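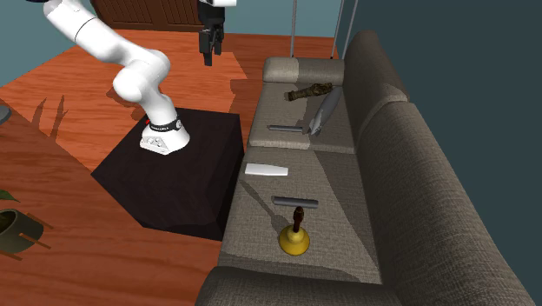
Notes from the Dultine furniture fair

Went up for the December one. Train late, coffee terrible, got in at twenty past nine and the queue was already round the side of the hall. Five pounds for the cloakroom. Kept my coat on and regretted it by ten.

Bigger than last year. The programme lists 469 exhibitors but that includes every lamp and rug person, so if you're only there for seating you can do it in a day. Just. Wear flat shoes.

Started with Hoarau as their stand is right by the doors. Mostly dining chairs now, which is a shame. Two new armchairs, high backs, stiff. Sat in both. The green one pinched behind the knees and I'm not tall. Nice young man gave me a catalogue the weight of a paving slab and I carried it all day.

Then Prullport, upstairs. Best thing I saw. They'd put a sofa out with its covers off so you could poke about underneath: webbing, springs, the lot. Rodica Munteanu was doing the talks on the hour and she's good, very quick, doesn't talk down to anyone. Main points from my notebook, as far as I can read it:

Ask what's inside the seat cushions before you ask about the fabric. Foam alone goes flat in the middle. Foam with a feather wrap needs plumping but lasts.

Loose covers, check the zip goes round three sides. One side only and you'll never get them back on.

Sit for ten minutes. Not two. Bring a book if you feel silly.

Somebody asked about cats. Tight weave, she said, nothing loopy, and accept your fate.

Lunch was a cheese roll, eaten standing up. There's a cafe on the top floor but the wait was some 2 hours or felt like it. 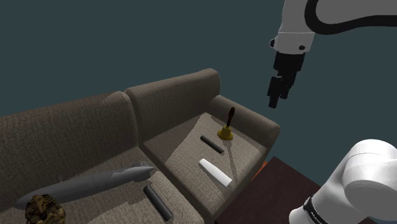 Page 5

Afternoon, fabrics. Taupes and browns everywhere, I'd say the greys are finally on the way out. Lots of chunky weaves. They look lovely and they do hide crumbs but have a feel first, a couple of them were like sitting on a doormat. Jitunura had the softest, a brushed wool mix, price to match. Their two-seater was 928 pounds in the plain cloth and they wouldn't give me a figure for the wool without taking my email adress. Didn't.

Caught the end of Sándor Veres on re-covering old frames. Wish I'd gone to that first. He reckons most people throw out a sofa when only the cushions have gone, and new inners would see them through another few years. Had an old arm pad there with four layers of fabric on it, all different decades, peeled back one by one. Room was packed, couldnt hear the questions.

Missed the rug hall completely. Also the auction, which had been moved to half past three and the sign was behind a pillar.

If you're going next time: get there for opening, do upstairs first, take your doorway measurements with you. I hadn't. Rang home from the Prullport stand and got two different answers for the hall width, so no sofa ordered yet.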